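Cables, bins and other April business

Apr 24, 2019

I have been meaning to write about the great cable sort since February, when I pulled out the bottom drawer of the desk to find one short network cable and ended up sitting on the floor with the whole tangle in my lap. You know the kind of drawer I mean. Things go in, the drawer gets harder to close, and then one day it doesn't close at all and you start piling things on top of the desk instead.

So this month I finally did it. I spread everything out, made myself a pot of tea, and started with the network cables, which I have always had a soft spot for. They come in such cheerful colors, and there is something very satisfying about that little clear plug and the click it makes when it goes home.
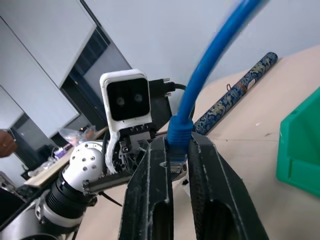
My rule for keeping a cable is simple enough. If the little plastic tab on the plug is broken, out it goes, however nice the rest of it is. I used to hang on to those, thinking I would learn to put new ends on them, and I even bought a bag of 30 ends from Orkska to get myself started. The bag is still sealed — I found it in the same drawer, of course, underneath a Flurkus catalog and a phone charger for a phone I gave away years ago.

The ones that pass get coiled loosely, over and under, the way my uncle taught me to do with garden hose. I don't pull them tight anymore. I did that for years with twist ties and wondered why they always sprang out looking like pigtails.

Then comes the question of where it all lives. I am a great believer in small open bins, the sort you can reach into without lifting a lid, because a lid is just one more place for me to set a coffee cup. I had my eye on a set from Pladora for ages and talked myself out of it every time, and I still think I was right to use what I had.

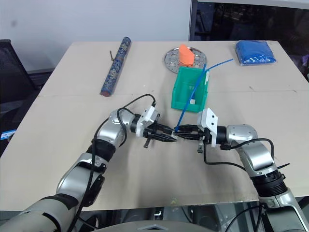
I also like to clear one good stretch of table before I begin and leave it alone until the job is done, even if that means eating supper on the couch. It took me two evenings in the end, and I went to bed the first night with the coils still lying out, which bothered me more than I expected.

The drawer closes now. I still haven't found the short cable I was looking for in February, and I have a feeling it is in the hall closet, behind the Vandenberghe lamp that needs a new switch. That closet can wait until the weather is too hot for the garden.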